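失敗の手前だけを教え直す 両腕ロボットの調理作業データを減らす試み

ロボットに作業を覚えさせるには、人が遠隔操作で手本を見せ、その記録を学習させるやり方が広く使われている。手本は多いほどよいとされ、研究室では同じ動作を朝から夕方まで繰り返すことになる。Raltbyの研究チームが進める「Gelenau」は、この手本の集め方を見直す計画である。

題材はトースターオーブンを使った簡単な調理作業だ。天板をつかんで持ち上げ、載っているソーセージを落とさずに庫内へ入れる。人なら数秒で済むが、両腕のロボットには難しい。天板は薄く、縁の形が一様でない。左右の手の高さが少しずれるとソーセージが転がり、転がった先で重心が変わる。片方の手が力を入れすぎれば、もう片方の手から天板が抜ける。

チームはまず、通常の手本を2,000回分集めた。操作を担当したのはKwan-ho Ko氏とHui-mei Wei氏の二人で、午前と午後で交代した。このデータだけで学習させたモデルは、天板を持ち上げるところまではほぼ問題なくこなすようになった。失敗はその後、天板をオーブンの開口部に合わせる段階に集中していた。

「記録を見直すと、失敗の原因はたいてい二秒ほど前にありました。落ちた瞬間の映像をいくら眺めても直し方は出てきません」とWei氏は話す。

そこで考えたのが、失敗の手前からやり直す方法である。モデルに作業をさせ、失敗したら時間をさかのぼり、まだ立て直せたはずの姿勢を探す。その姿勢にアームを戻し、ソーセージの位置も映像と見比べて人が並べ直す。そこから操作者が続きを実演し、短い手本として記録する。作業の最初から最後までを通す必要はない。

さかのぼる時点は「Inskip」と名付けた推定器が決める。各時刻の状態から作業が成功する見込みを計算し、値が急に下がる直前を候補として示す。候補は三つまで画面に出て、どれを使うかは操作者が選ぶ。初期の版では自動で一つに絞っていたが、天板がもう傾いてしまった後の時点を選ぶことが多く、今の形に改めた。

こうして集めた短い手本は300回分。最初のデータに加えて学習し直したところ、作業全体の成功率は91%になった。比較のため、通常の手本をさらに2,000回分足したモデルも用意したが、成功率はこれに届かなかった。ことに差が出たのは、ソーセージが天板の端に寄った状態から始める試行だったという。

手間の計算には注意がいる。短い手本は実演そのものは早く終わるが、姿勢を戻し、物を並べ直す準備に時間がかかる。慣れないうちは、実演よりも準備のほうが長かった。収集手順をまとめたCheuk-hei Yau氏は、並べ直しの許容範囲をあえて広めにとった。位置を厳密に再現しようとすると作業が進まず、少しずれたほうが学習にもよい影響があったためだ。

カメラの使い分けも結果を左右した。全体を見渡す視点では天板の傾きと両手の位置関係が分かるが、指先と物の隙間までは読み取りにくい。手首側の視点は指の間を大きくとらえる代わりに、背景がアームの向きに合わせて大きく傾く。チームは両方を入力に使い、手首側の映像だけ、学習時に背景の明るさと色を無作為に変えた。照明の映り込みに引きずられた誤動作は、これで減った。
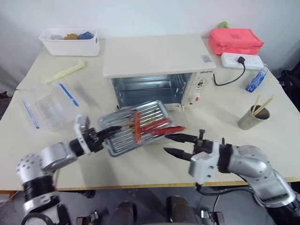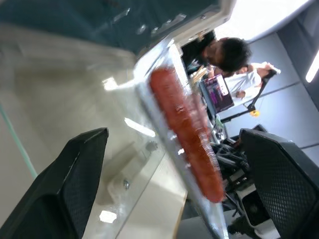 読了時間:4分

残る課題は、柔らかい物と滑りやすい物が混ざった場合の扱いである。ソーセージは転がるうえに、つかむと形が変わる。天板を運ぶ作業ではじかにつかまないので影響は小さいが、盛り付けまで含めるとそうはいかない。Inskipの推定も、物の変形が絡むと候補がばらつきやすい。

次の段階では、指先の力の情報を推定に加える。担当のKam-wah Liao氏によると、映像では変化が見えない時点でも、力の値にはすでに兆候が出ている例があった。どの程度早く気付けるかは、まだ数を集めている途中だという。

収集用の操作画面「Manero」も作り替えている。今は候補を選ぶ操作と実演を始める操作が別の画面に分かれ、行き来のたびに手を止めなければならない。新しい版は10月に研究室内で使い始める予定で、木曜日の定例の収集から順に切り替える。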